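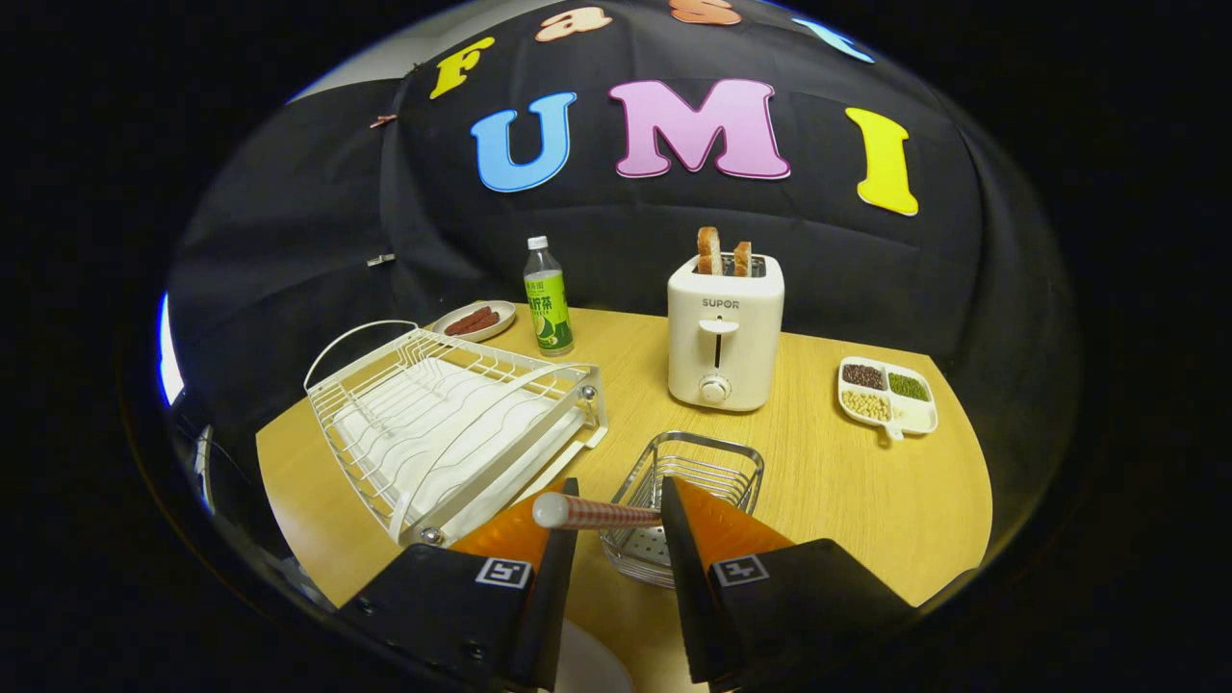 Lunow has been turning down takes from the breakfast bench at Larudton since the start of the early shift, and we need to know whether the fault is with the gripper, the bench or the person holding the gripper. The message is the same each time: code 509, finger width not found. It comes up after the take is uploaded, so whoever did the work finds out later that it doesn't count. Both finger markers are on, one on the left finger and one on the right, and the orange pads are seated properly. The object used is the red-and-white checked tube, held crosswise with its white cap towards the dish rack. Everything else on the table is from the normal breakfast set.

Ticket: 1115
Site: Larudton, training kitchen
Equipment: hand-held gripper, breakfast bench
Software: Lunow recorder and upload
Raised by: early shift lead
Priority: normal, raised to high (see below)
Status: closed, with two actions left open

What we were doing

Recording takes for the Kallow arm, which is due to take over part of the breakfast lay-up in July. The target for the shift was 100 accepted takes. We finished with 40 rejected.

What we have tried

Wiped both markers with a dry cloth. No change.
Restarted the recorder. No change.
Changed the battery. No change.
Changed the person. The second person had fewer rejections but still had some.
Moved the bean dish further to the right to give more room. No change.

Why priority was raised

Accepted takes are what the shift sheet shows. Two of the bench staff came over from the serving line when the lay-up work was cut back, and they are still getting used to the job. They asked me if the rejected takes would be held against them. I couldn't tell them. Please can support answer that as well as the fault.

Reply from support

Thanks for the detail. On the last question first: we only see takes by bench and gripper, and we can't see who was holding it. What goes on your shift sheet is decided at Larudton, so that part needs to go to your operations desk. I have copied them in.

On the fault, code 509 means the software could not work out how far apart the fingers were for part of the take. It needs both markers in view. It doesn't mean the person dropped anything or did the task wrongly.

Please check the following and write back with what you find.

1. Open and close the gripper fully, with nothing in it, before the first take.
2. Look at the preview while it is closed. Both marker boxes should be green.
3. Do the same with the tube in the pads.
4. Do the same over the wire basket and again over the plain table.
5. Tell us which profile is loaded on the recorder. It is on the second settings page, at the bottom.

Reply from early shift lead

Done in that order.

1. Opens and closes freely.
2. Both green.
3. Both green with the tube held still. The left box flickers when I turn my wrist towards the dish rack.
4. Over the plain table it is steady. Over the basket it flickers more. The basket is stainless steel and it throws the light back.
5. Profile says Greco.

We don't have a Greco pad on this bench. I asked the late shift and they said the grippers were swapped over when ours went for new pads. So this may be the one from the other bench.

Reply from support

That is very likely most of it. The Greco profile is for the thinner pads used on the packing bench, and it expects the fingers to close further than yours can. With the tube held, your readings will sit near the end of the allowed range. Any small loss of a marker then pushes the take over the limit and it fails.

Please load the Kallow bench profile. Hold the power button until the list appears, pick the profile, then open and close the gripper fully and wait for the tone. If you miss the tone it will go back to the old profile without telling you. I agree it should tell you, and I have passed that on.

Then do a short run with the basket in its usual place and another with it taken away.

Reply from early shift lead

Loaded the profile. It took two goes, as the extractor was on and we couldn't hear the tone. A light would be better in a kitchen.

Basket away: all accepted.
Basket in place: mostly accepted. The ones that failed were when the tube was taken low across the front of the basket on the way to the rack.

We would like to keep the basket where it is. On the real lay-up it sits in front, between the rack and the divided dish, and if we record without it then the arm will learn on a table that doesn't match the one it gets.

Reply from support

Agreed, leave it in. Please lift the tube a little higher when you pass it, and turn any lamp that is aimed straight down at the metal. You don't need to cover the basket or move the toaster, plate or bottle.

On the rejected takes, I have run them again with the right profile. Most of them now pass and have been added to your bench total. The rest had a marker missing for too long and can't be used.

Reply from operations desk

Copied in late, sorry. Rejected takes won't be counted against anyone on the bench. We have changed the shift sheet so it shows time on the bench and leaves the take count to the weekly report. The sheet was copied over from the packing line, where a count per person made some sense. I accept it makes less sense for this work.

Those who came over from the serving line keep the same grade and hours. That was in the letter, but I am told not everyone had it. I will bring printed copies to the early shift.

Reply from early shift lead

Thank you. I have read that out to the team. I have been asked to add some points for the record, so they are in one place when the arm goes in.

Holding the gripper for a whole shift is harder on the wrist than laying up by hand. On the old job you swapped hands without thinking. With this you use one hand, and you hold it level. We have started changing over every half hour and would like that written into the rota.

The people doing the recording know the lay-up well and do it fast. The software likes it slower. Several have said it feels odd to be asked to work slowly at something they were trained to do quickly. A note for new starters saying that slow is correct would help.

Staff have asked what the bench job becomes after July. Some have heard that the arm does the lay-up and one person watches it. Others have heard that recording carries on for the lunch set. They would like to hear which, before the date.

The late shift should be told when a gripper goes from one bench to the other. We lost most of a morning to this.

Reply from operations desk

Changeover every half hour: agreed, it is on the rota from next week.
New starter note: please send me a few lines and I will put them in the folder.
After July: recording carries on for the lunch set, on the same bench. Breakfast will need one person with the arm to clear stops and refill. Past that I don't have a plan I can share yet, and I will say so at the team meeting.
Gripper swaps: each one will have a label with its bench on it.

Reply from support

Closing the fault part of this ticket. Summary for anyone who searches for the code:

Cause: wrong profile (Greco) loaded after a gripper was moved between benches. Made worse by light coming back off the steel basket.
Fix: load the Kallow bench profile, full open and close, wait for the tone. Pass the basket higher. Check the lamp.
Check: both marker boxes green with the tube held and the wrist turned towards the rack.

Left open: a visible signal when the profile has loaded (with Lunow), and bench labels on the grippers (with Larudton operations).

Reply from early shift lead

Labels are on. Full shift recorded today with one rejection, and that was me catching the rack with the end of the tube. Fine to close.

Last updated Sunday, March 29, 2026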